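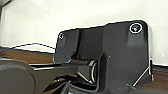
Gripper housing and linkage arm at the bench, wooden work surface behind.

Vastska Two-Finger Gripper for Household and Light Shop Work
Supplied by Karakaya

Overview
The Vastska is an electric gripper for mounting at the wrist of a light robot arm. It is offered to laboratories, training centers and small workshops that wish to find out which everyday chores a machine can take over at present, and which should stay with staff. Karakaya supplies the unit with mounting hardware, a control cable and the Farow task library.

What the unit can be expected to do
Customers frequently ask whether a robot fitted with this gripper is ready to run a kitchen or a packing bench unattended. It is not. The Farow library contains 30 chores, tested at our own benches under normal room lighting. Of these, 21 are rated for supervised use. The remaining chores are included for research and should not be scheduled as part of daily work.

Rated for supervised use: placing cups on a shelf, moving boxed parts between trays, clearing rigid items from a table, closing drawers, sorting hand tools into marked bins.

Research only: folding shirts, tying bags, peeling labels, handling wet glassware, threading cable through a panel.

Soft materials remain the main difficulty. A towel changes shape each time it is lifted, and the software must work out afresh where its edges are. A person folds a towel in a few seconds. Our best supervised run took 78 seconds, and the result was refolded by hand. Rigid objects of known size are handled far more reliably, provided they are not crowded together.

"We would prefer that a customer buy the gripper for a short list of chores and be satisfied with it," says Tuncay Duman, product manager at Karakaya. "A long list leads to returns."

Construction
The housing is dark and matte, with screws on its outer face. The fingers are driven through linkage bars. Replacement fingers are sold in pairs and may be fitted by the customer. The housing itself should be opened only by a service partner.

Installation
Mount the arm on a level, stable surface. Leave enough slack in the control cable for full wrist rotation, and check that it does not catch on the linkage at either limit of travel. Run the opening and closing cycle from the Farow setup menu before attaching any load. Staff must keep their hands outside the working area while the arm is powered.

Care
Wipe the housing with a dry cloth. Do not apply solvent to the fingers. Inspect the screws and linkage joints monthly in shared facilities. Units used near flour, sawdust or other fine dust require more frequent inspection.

Ordering
Gripper, complete with cable and mounting hardware
Replacement fingers, pair
Jendent wrist adapter, for arms with a non-standard flange
Farow task library, single-site license

The gripper carries a warranty of 2 years, excluding fingers. Schools and public training centers may apply for a loan unit through the Karakaya education desk. Loan requests for the fall term close in June. Please state the arm model and the chores to be attempted.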